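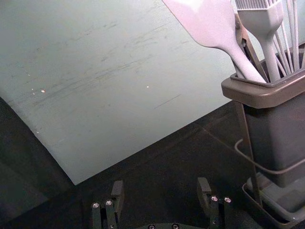 The wrist camera's view of the utensil caddy at the Grutusbridge open day, with the gripper fingers open at the bottom.

I had been meaning to get over to Grutusbridge ever since the invitation came round in February, and what with one thing and another it took me until the winter open day to manage it. The train was late, the walk from the station is longer than the map makes out, and I arrived rather damp and very ready for the tea they had laid on in the entrance hall. Good tea it was too, and a nice ginger cake, so I forgave them the hill.

The firm is called Bolberg, and they have the ground floor of the old Sedgwick building, the one with the green doors by the canal. What they were showing was the Primden, a kitchen helper kit meant for small canteens, care homes and teaching kitchens. You get an arm, a gripper with two fingers, a small camera that sits at the wrist, and a yearly service plan on top. I went along on behalf of our lunch club, which has a decent kitchen and never enough pairs of hands in it, so I was looking at everything with one eye on our own worktops.

The demonstration bench I spent longest at was the utensil one. They have a dark caddy on a grey stand, filled with the sort of things any of us would have by the cooker – a spatula, a basting brush, a whisk – and a screen beside the bench gives you the same view the arm is working from. I found that screen quite the best thing in the room. From down there a spatula looks enormous! You begin to see why picking one tool out of a crowded pot is a fiddly business, with the handles all going down into the same space and the whisk wires fanning out beside them. The pale silicone and the dark caddy are at least easy to tell apart, which I was glad of, as our own utensils are mostly black and I did ask about that. The answer was that the arm can be taught them, but that it takes more patience, and I appreciated being told so plainly.

I watched 5 rounds at that bench. In 4 of them the arm brought out the tool that had been asked for and laid it down on the worktop. In the other it closed on the whisk a little too high, let go, and had to be sent round again by the young woman running the bench, who was very cheerful about it. It is slow, I should say. If you are used to a busy kitchen you will find yourself wanting to reach in and do it yourself. But it is quiet and steady, and I never once felt nervous standing next to it, which I can't say of our old bread slicer.

After that we were taken through to the workshop, where the grippers are put together and tested. There were 7 of us in my group and it was a bit of a squeeze between the benches, but we were allowed to handle a spare gripper, and I was surprised how solid it felt. The fingertips are squared off, and changing a worn finger is a matter of a few screws and a hex key. I had a go and managed it, slowly, with my glasses pushed up on my head.

Now, the service plan. The basic one is 92 pounds a month, and covers a yearly visit, telephone help and replacement fingers. It doesn't cover the stand or the caddy, and it doesn't cover moving the arm to a different worktop, which is charged separately. I would want that last point in writing, as we share our kitchen and things do get shifted about. They also ask for a training morning before you switch anything on, and that seems sensible to me.

Would I have one? For us, not yet, I think. The serving hatch is too narrow for the arm to sit where we'd want it, and most of our trouble is with washing up, which the kit doesn't touch. A teaching kitchen would get a great deal more out of it, and I have passed the leaflet on to the college.

If you fancy seeing it for yourself, the next open day is on 06/12/2024, doors open after lunch, and there is no need to book. Take the bus up from the station, wear something warm for the workshop, and do have the cake.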